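A Friday at the Kalldale training ground

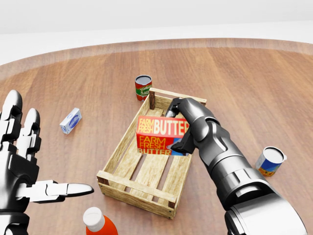

4 min read

I have supported Kalldale for many years, but mostly from my sofa, with a bad stream and the sound coming two seconds late. So when the club wrote that it would open its training ground to supporters in July, before the first friendly match of the summer, I answered the same evening. There were 500 places and I got the ticket with number 148. I still have it in my wallet.

The training ground is outside the town, and the way there is not so simple. The bus from the railway station stops at Usen, which is a village with one bakery and a very long main street, and from there you walk. I walked 39 minutes. The club had written "a short walk" in the email. It was warm and there is no shade after the last houses, so please take water with you if they do this again.

At the gate they checked our tickets and gave each of us a paper band for the arm. Then we were divided into groups, and my group had to wait for the first part of the tour, the building. I did not mind. From the waiting place you could already hear the players on the far pitch, the shouting and the sound of the ball, and a few children stood on the lower bar of the fence to see more.

The building is newer than I expected. We saw the dressing room of the first team, where each seat has only a shirt number and no name. Our guide told us that the names come when the transfer window is closed, and some people in the group laughed, because last summer we lost our left back on the final evening. After this came the treatment room, where we could look only from the door, and the gym. In the gym the club is using a new system called Skiltix, which collects the sprint and distance numbers of every player and puts them on a big screen. The screen was switched off for us. I understand it, a visitor from another club could also buy a ticket, but I was a little disappointed.

What surprised me most was the room for the video analysis. I had imagined something like a cinema. It is a small room with plastic chairs and one whiteboard, and on the board there were still arrows from some meeting, half cleaned away. A boy asked if this was the plan for Saturday. The guide said it was the plan for the car park.

After the building we went out to the main pitch for the open training. The coaches began with short passing in small squares, and then they made the field narrow and played eight against eight with only two touches. From the television you do not learn how fast this is. The ball is gone before you have decided where to look. I was standing behind one of the goals, and the thing I will remember is the talking. The central defenders talk without any pause, one word at a time: left, hold, step, again.

The new midfielder trained with the group until the shooting exercise and then ran alone along the side of the pitch with one of the fitness coaches. People next to me were worried about it. The club gave no explanation, and I do not want to guess, so I write only what I saw. The two young goalkeepers got the loudest applause of the day, after a long series of saves from short distance, and the second one bowed to us like an actor.

Food was sold by Kermani, the same company which has the stand behind the east side of the stadium. I had lentil soup and flat bread and it was very good, better than on match days, but the line was long and there was only one person for the payment. Some people missed the start of the training for a sandwich. My advice is to eat during the penalty contest for the children, unless you have a child in it.

At the end the players came to the fence for signatures. Here I must say a critical word. There was no order in it, adults with three or four shirts over the arm pushed to the front, and many smaller children went home with nothing. Two separate lines would be enough to solve this problem. I wrote it on the feedback card and I hope somebody reads it.

I also asked one of the staff about the old wooden stand on the second pitch, the one from the photos in the clubhouse. It will stay for one more season, he said, and the youth teams will play in front of it until the new one is ready. I went over and sat there for ten minutes before the walk back. You see the hills behind the far goal from there, and also the bus stop, with my bus just leaving it - the next one came an hour later.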